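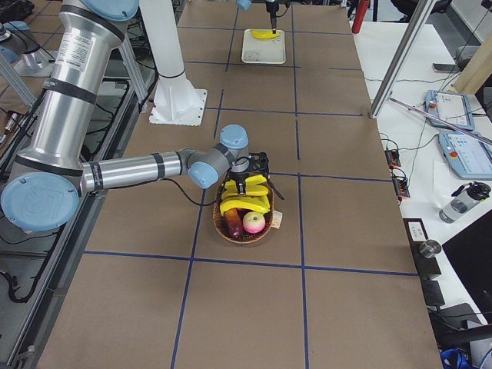
Round wicker fruit basket with two bunches of bananas, an apple and an elongated dark red and purple fruit.

Fruit basket

A fruit basket is an open container, usually woven, used to hold and display whole fruit. The term covers both the empty vessel and the vessel with its contents. Household fruit baskets stand on a table, sideboard or worktop and are refilled as the fruit is eaten. Presentation baskets are packed once, given away, and often fitted with a handle and a wrapping. Baskets filled with artificial fruit are used as ornaments, in shop displays, and as play or teaching material.

Contents
1 Construction
2 Arrangement
3 Baskets and trays
4 Artificial fruit
5 Collections
6 See also

Construction

Wicker is a method of weaving and not a single material. Willow, rattan, reed and split bamboo are all used, as are paper and plastic cords. A round basket is normally begun at the base, where two sets of short sticks are crossed and bound. The sticks are opened out like spokes and the weaver is passed over and under them until the base has reached its full width. Side stakes are then pushed in along the base sticks, bent upwards and woven in the same way. The rim, or border, is made by turning down the ends of the stakes and tucking them behind one another.

Low sides are preferred for fruit. A deep basket holds more, but the lower layer is difficult to see and carries the weight of everything above it. Gaps in the weave let air pass under and between the fruit. A cloth or paper liner protects thin skins from rough stake ends and reduces this flow of air. Makers' tags and price tags are commonly tied through the weave at the rim.

Oval and rectangular forms take up less depth on a shelf. Handles may cross the whole basket or be worked as two small loops at opposite sides.

Arrangement

Heavy, firm fruit is placed first. Apples and pears are set against the side of the basket, with pears laid down or leant so that the neck is not under load. Plums and other soft fruit go on last. Bananas are awkward on account of their length and curve, and are either laid over the top or given one side to themselves, with the bunch following the line of the rim.
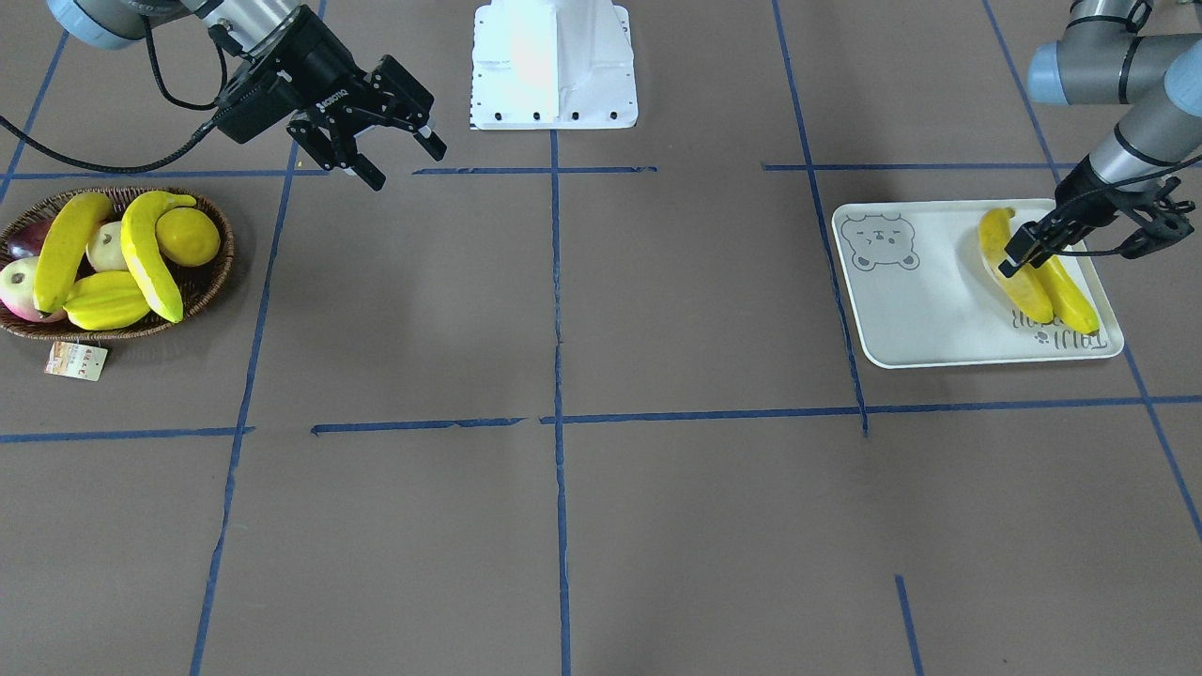

Many households keep bananas apart from other fruit. Ripening bananas give off ethylene, a gas that speeds ripening in apples, pears, avocados and several other kinds. Bruised fruit gives off more of it and is generally taken out first. Citrus fruit is little affected.

Baskets in daily use need to be emptied from time to time and shaken out. Wicker can be wiped with a damp cloth and should dry fully before it is filled again.

Baskets and trays

A tray differs from a basket in having a flat base and a shallow edge. Fruit lies in a single layer, so that every piece can be seen and lifted without moving another. Trays of smooth material are easier to wash. Their disadvantage is that round fruit rolls when the tray is carried. Flat trays are therefore often used for sorting or serving, and baskets for keeping.

Artificial fruit

Artificial fruit has been made in wax, plaster, papier mâché, blown glass, carved wood and stone. Modern pieces are mostly moulded in plastic or foam and coloured on the surface. The usual assortment includes bananas, apples and pears. Toy versions are often simplified in shape and brighter than the fruit they copy.
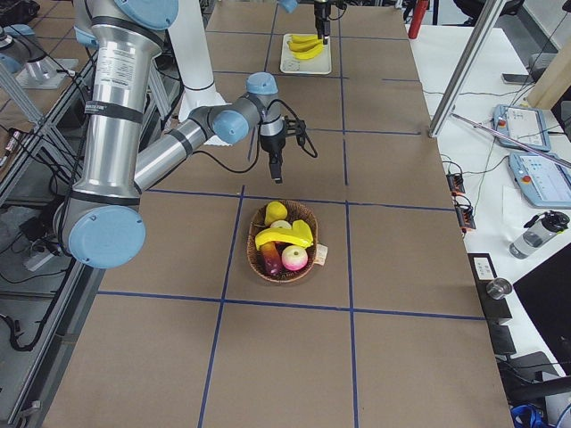
Weight is the chief practical difference. Hollow and foam pieces are much lighter than real fruit, and a basket filled with them may need ballast in the base if it stands near a door or open window. Painted surfaces fade in strong sunlight, and dust collects around stalks and in moulded creases.

Collections

The Yorath Basket Room at Turkham holds 1,103 baskets, of which 27 are catalogued as fruit baskets. The catalogue, compiled by Chang-ho Shim, sorts these by border type and lists 10 with their original liners. Four came from the former Burora workshop, known for round baskets with a plaited foot.

See also

Basket weaving
Bowl
Wax fruit
Willow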